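Why my block of flats in Sustley does its washing at night
Term project, household energy and routines

I picked laundry because I thought it would be easy, and because I do mine at stupid hours anyway. My plan was to find out when people in our building on Baneck Road run their machines and whether cheap night electricity had anything to do with it (I was sure it did!).

I put a sheet up by the post boxes in February and asked people to write down the start time of every wash for four weeks. Seven flats joined in, which I was chuffed with, though two of them gave up before the end and one wrote only "evening" every single time. I kept those in but marked them in grey on my chart.

Most washes started after 9 pm. I'd expected people to mention the night rate, but when I went round with my questions only three flats were even on one. The rest said things like the kids are in bed, or the airer is free by then, or that's when they notice there are no socks. Noise came up a lot too -- the Phromma flats next door have thicker floors and apparently everyone there spins at midnight without a second thought.
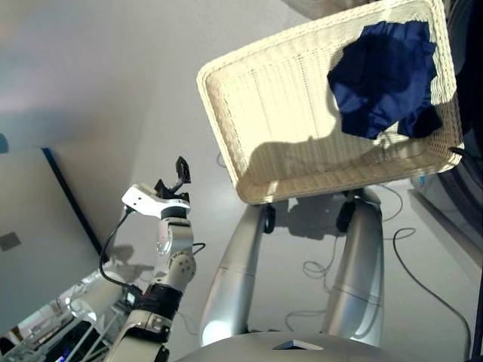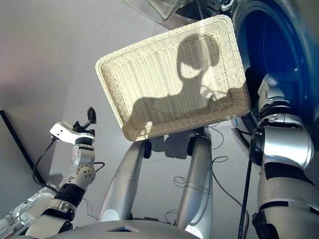 The wicker basket, held at a tilt in bright light.

I also borrowed a plug-in meter from the Muvine library to see what one wash uses. My first readings were rubbish as I'd left the kettle on the same extension lead, so I did them all again. A 30 degree wash used less than half of what the 60 did on my machine, and that was a much bigger saving than anything I got from changing the time of day. I had honestly planned the whole report around the time of day, so chapter 2 got rewritten over one long weekend.

If I did it again I'd ask about drying as well. Over half the comments on the sheet were about drying -- where to put it, how long it takes, whose turn it is for the line in the yard -- and I hadn't left a column for it.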